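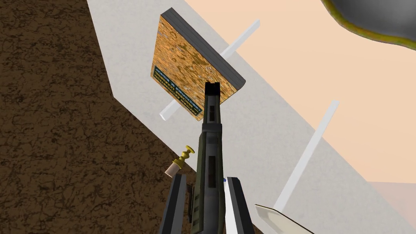
*Computer rendering of an olive and grey shape in the style of a toy rifle.*

**MEDIA RELEASE**
**22/02/2025**

# Lenudura to open second toy library in Cullmont

Toy lending service Lenudura will open a second branch in the former Hamel shoe store in Cullmont, with a repair bench, a play room and a larger range of outdoor toys for families to borrow.

The new branch doubles the floor space available to the service, which has run out of a single shopfront near the Cullmont pool since it began. The original branch will stay open and keep its present hours. Members will be able to borrow from one branch and return to the other.

Lenudura manager Reshma Mokoena said the move had been planned for two years and was held up by the search for a building with level access from the street.

"We looked at plenty of places that were cheap and had three steps at the front door," Ms Mokoena said. "Most of the people who come to us are pushing a pram, and they leave with a box under one arm. Three steps is a real problem for them. The Hamel store has a wide door, a flat entry and parking behind."

## What can be borrowed

Lenudura has 1,000 items on its shelves. They include puzzles, train sets, dress-ups, dolls' houses, building blocks, balance bikes, water tables and board games for older children. Items go out for three weeks and can be renewed twice if there is no one waiting.

At the pool branch, the larger outdoor items are kept in a shipping container and have to be booked ahead. They will move to the Hamel store, where families can look at them before they choose. Small items will be split between the two branches according to age. The pool branch will keep most of the baby and toddler stock, and the new branch will carry most of the stock for school-aged children. Anything can be sent across on request and will arrive within two working days.

Party kits will also shift to the new branch. A kit holds games, bunting, a parachute and plates and cups for 40 children. The kits are the most heavily booked items in the collection during spring, and families wanting one in September are advised to reserve early.

## Membership and fees

A yearly family membership costs $100 and covers every child in the household. Concession card holders pay $40. There are no late fees. Members who hold an item past its due date cannot borrow again until it comes back, and a reminder is sent by text message.

Childcare centres, playgroups and family day care providers can join under a separate group membership, which allows longer loans and more items at a time. Grandparents who look after children on a regular basis can join in their own right or share a membership with the parents.

The service has 169 member families. Lenudura expects that to rise once the second branch is open, mainly from the newer streets on the north side of town, where the trip to the pool branch means two buses.

## Repair bench

The back room of the Hamel store will be fitted out as a repair bench, to be run by toy repairer Fikri Govindasamy. Mr Govindasamy has fixed toys for Lenudura from his own garage for several years.

The bench will handle broken library stock first. On two afternoons a fortnight it will also take in toys from the public, whether or not the owner is a member. Glueing, sewing, wheel and axle work and simple battery repairs will be done while people wait if there is time. Harder jobs will be left overnight. Owners pay for parts only.

"A lot of what gets thrown out has one thing wrong with it - a cracked battery cover, or a wheel that's come off and gone missing," Mr Govindasamy said. "I've got drawers full of wheels. If you bring the toy in, bring any bits you still have, even if they look useless. And please take the old batteries out first if you can."

Spare parts saved from toys past fixing will be sorted and kept at the bench. Missing puzzle pieces will be cut from thin board and painted to match where the puzzle is otherwise complete.

## Donations

Lenudura will accept donated toys at the new branch from opening day. Donations should be clean and in working order, or close enough that the repair bench can fix them. Puzzles and games should be counted before they are handed in, with a note in the box if a piece is missing.

The following cannot be accepted:

- soft toys, other than new ones with tags
- car seats, cots and high chairs
- toys with small magnets or button batteries that are not held in by a screw
- projectile toys
- anything with flaking paint

Toys given to Lenudura are checked, washed, labelled and entered in the catalogue before they go on the shelf. This usually takes a fortnight. Donors who would like an item returned if it is not suitable should say so when they drop it off.

## Play room

The front of the store will be set up as a play room that is free to use during opening hours. It will have a fenced corner for babies, low shelves, a sink at child height and chairs for adults. Children must have an adult with them. Tea and coffee will be on hand, and food can be eaten at the tables but not on the mats.

A quiet hour will be held once a week, with the lights turned down and the noisy toys put away. It was asked for by parents of autistic children at the pool branch, where there is no second room to make it possible.

"The quiet hour came straight out of the suggestions book," Ms Mokoena said. "So did the low sink. There's also a page and a half asking for a bigger train table, and we've ordered one."

## Building works

Fit-out of the store is being done by local builder Kurkisov. Work includes a new accessible toilet with a change table, shelving, better lighting in the back room and a ramp to the rear car park. The old timber counter from the shoe store is being kept and will be used as the loans desk.

The footpath outside will stay open during the work. The two parking bays closest to the door will be closed at times for deliveries, and signs will be put up the day before.

An opening date will be announced once the final inspection has been carried out. Current members will be told by text message and will have first choice of the outdoor stock for one week before bookings open to new members.

Membership forms are available from the loans desk at the pool branch. Families who join before the new branch opens will have their twelve months counted from opening day, and can borrow from the pool branch in the meantime.

**Media contact:** Reshma Mokoena, Manager, Lenudura, Cullmont. Interviews with Ms Mokoena and Mr Govindasamy can be arranged through the pool branch during opening hours.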